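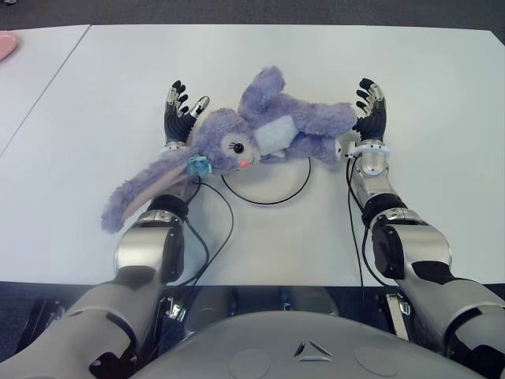
Hajdu to step down as council leader in January: a thread

By Gergely Vörös
October 24, 2018

Print | E-mail

1/ Orsolya Hajdu has told her group she will stand down as leader of Ustano town council in January. She told members at a closed meeting last night and confirmed it to me by phone this morning.

2/ She is not leaving the council. She plans to keep her seat for the Mill Road ward until the end of the term and says she has "no interest in a by-election and neither do the voters."

3/ Background for anyone new to this. The group lost its majority in the spring. Since then Hajdu has run a minority administration with support from the independents, mostly Piroska Kelemen.

4/ That support ran out over the Hoxha bus depot. Hajdu wanted to sell the site to pay for road repairs. Kelemen wanted it kept for buses. The vote went against the sale and Hajdu did not speak afterward.

5/ The petition mattered too. It needed 300 names to force a debate and got there easily. Several of her own members signed it, which she says she learned from the printed list.

6/ Who's next. Ernő Veres, her deputy, is running. He told me he would "look again at the depot, with the independents in the room." He would not say if he would drop the sale for good.

7/ Shahzad Sial is expected to run as well but has not said so in public. I asked him twice today. He said he would talk to his family first.

8/ How it works: party members in the town vote by mail. There are 166 of them on the current list. A candidate needs 40 signatures to get on the ballot -- a high bar for a list that size, and one Sial has complained about before.

9/ The winner of that vote still has to be elected leader by the full council. Without a majority, that means going back to Kelemen. She says she has made no promises to either man.

10/ The budget is the awkward part. The first draft is due before Hajdu goes, so she will present it and someone else will have to pass it. Officers have been told to carry on as planned.

11/ I asked Hajdu if she had been pushed. "I was tired and I could count," she said. She will take questions at the next open meeting.

12/ Correction to post 8: the signatures have to come from paid-up members, so the real pool is 114. Thanks to the reader who sent me the rule.

Last updated: 6:40 p.m.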